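Skatstead offices told to clear desks by December, and not everyone sees why

Staff at the Skatstead town offices have been told to cut down what they keep on their desks, under a "calm surface" plan the town bought from Hikesthorpe, a workplace consulting firm. The contract is worth $1,761, and covers a walk-through, a handbook and 2 afternoon workshops.

The handbook allows five personal or loose items per person. Computers don't count toward the limit. Books do, and so do ornaments, which the handbook calls "visual noise."

Hikesthorpe's Murali D'Souza told a staff meeting that tidy desks make for faster work. Asked how much faster, he said results vary by office. The firm has not published any figures, and the handbook cites none.

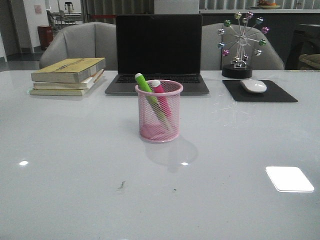

A desk with a pink mesh pen holder, a few books and a Ferris wheel ornament.

Rocío Garrido, who handles permit applications, said she had no quarrel with wiping down a table. She was less sure about paying somebody to tell her where to put her markers.

"I have a pen cup and a stack of books I open every day," she said. "If they go in a drawer, I'm going to be opening a drawer every day."

Her supervisor, Devendra Shukla, defended the plan. He said over 200 files had been reported misplaced in the past year and the town had to start somewhere. He could not say how many of those were lost on desks - the records room, which has been short one clerk since last winter, is not part of the contract.

The town of Fuentealba tried a similar rule and let it drop. Abelardo Yáñez, its office manager at the time, said people followed it for a while and then the mugs came back.

Skatstead's rule takes effect in December. There is no penalty for a sixth item.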